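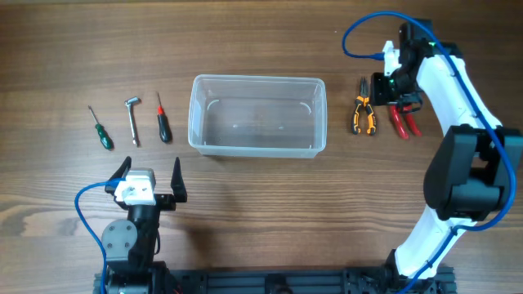 Krystyna Bednarek owns 231 hand tools and can find any of them in the dark. "I've tested it!" she says, laughing, over tea at her workshop in Fellville.

Her method starts with a bare wooden table. Out come the screwdrivers, the pliers, the socket wrenches, all laid in a row before anything goes back in a tub. "You have to see them side by side. Otherwise you end up buying the same pliers again, and I've done that twice."

She loves a clear plastic tub, and coloured handles even more. "Red, green, orange, I don't care, as long as my eye gets there first." Her next job is the drawer of drill bits, which she has been putting off since February.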